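Building a Laundry Helper at Home
Notes for the third evening, shared workshop course

Last updated January 10, 2018

Welcome back, everyone, and thank you for leaving the benches so tidy last time (Malou, I noticed!). Tonight we move on from bolting things together and start on reach, which I'll admit is my favorite part of the whole build, and also the part where I've lost the most sleep over the years.

Before you power up, go over the arm with the small wrench and check each joint by hand. It should turn freely through its whole travel. Then set the speed limit in the settings file to 18 percent and leave it there for the evening, even if your neighbor's arm is racing along. Troels has printed the wiring sheet again, with the two swapped labels fixed, so please throw the old one out.

Our task is the front-loading washer. A round opening sounds friendly to a robot, but the rim is curved, the rubber gasket grips at cloth, and the inside of the drum is shiny metal full of dimples and little holes that throw light in every direction. Teach your arm three stops: one well in front of the door, one just outside the rim, and one inside the drum. Save them by name, please, and write them in your notebook too, as the controller forgets everything if the plug gets bumped.

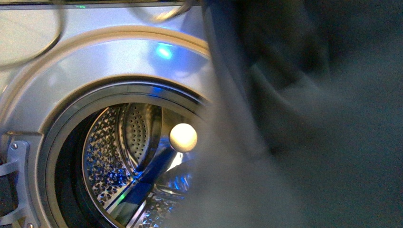 Why do we save a stop just outside the rim when the arm could go straight in?

It gives the arm a place to line up with the middle of the opening, so the last move is short and straight and a sleeve hanging down has less chance of catching on the edge.

For next time, run your three stops ten times with a dry T-shirt and note every snag, however small. Þórey has the spare finger pads in the blue drawer.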